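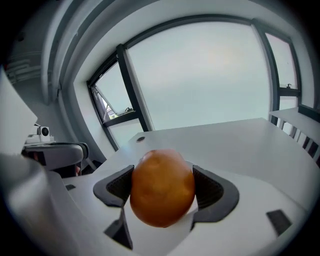
Skinaron Clinic Status Records

Data card and README, February 2026

Summary

This release contains 1085 status reports on 564 health facilities in the seven districts of the Skinaron region. Each report gives the condition of a clinic, hospital or aid post at one point during the fighting or the ceasefire period that followed. The records were compiled by the Holanda desk from phone interviews with facility staff and from written district bulletins. Ilham Setiawan maintains the tables. Rok Ivanov maintains the import scripts.

Files

facilities.csv has one row per facility. Columns are facility_id, district, type, opened_year and beds_prewar.

reports.csv has one row per report. Columns are report_id, facility_id, report_date, status, damage, power, staff_present, source_type and confidence.

changes.txt lists corrections made after the first release.

All files are UTF-8 with comma separators and a header row. Dates are written year, month, day. An empty cell means the question was not asked. The value "unknown" means it was asked and the source could not answer. Do not merge the two.

Field notes

status takes one of four values: open, partial, closed, moved. A facility is "partial" when it treats patients but has stopped at least one service it offered before the war. A facility that now works out of another building is "moved", even if every service has resumed.

damage refers to the building only. Loss of equipment or vehicles is not recorded as damage. Earlier drafts mixed the two, and reports from those drafts were recoded by hand.

power describes the main supply on the report date. Generator supply is coded separately from grid supply. Fuel stocks are not covered.

staff_present is the number of clinical staff on site as stated by the source. It was not checked against payroll. Treat it as a rough guide — some sources counted trainees and some did not.
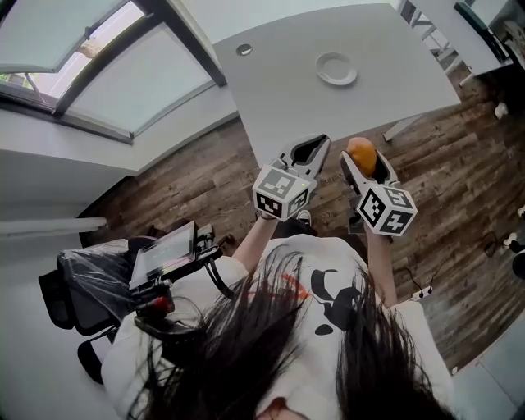 Two hand-held grippers, one with an orange fruit in its fingers.

Confidence rating

Each report is rated high, medium or low. High means two sources of different types agree on status. Medium means one source with direct knowledge of the facility. Low means secondhand information. The rating applies to the status column and says nothing about the others.

Known gaps

Coverage is uneven. Private clinics are underrepresented in all districts, and mobile teams are left out unless they used a fixed address. Districts that lost phone service for long periods have fewer reports, so a low report count must not be read as a low level of damage. Facilities that closed early in the war often have a single report.

The 200 oldest reports carry a month and year only. Their day value is set to 01. Filter on source_type = bulletin_old to remove them before any work that depends on exact dates.

Privacy and safety

Names of sources, phone numbers and coordinates have been removed. Location is given at district level. Do not attempt to join this release with map data in order to recover the position of individual sites. Requests for finer location data will be declined while the ceasefire terms remain under review.

Import

The scripts expect the Fesell table loader. Sketix can read the files directly, but it turns empty cells into zeros by default, and that setting must be switched off first. Load facilities.csv before reports.csv or the key check will fail.

Corrections

Send the report_id, the column and the proposed value to the Holanda desk. Corrections without a source are logged but not applied. Released report_id values are never reused.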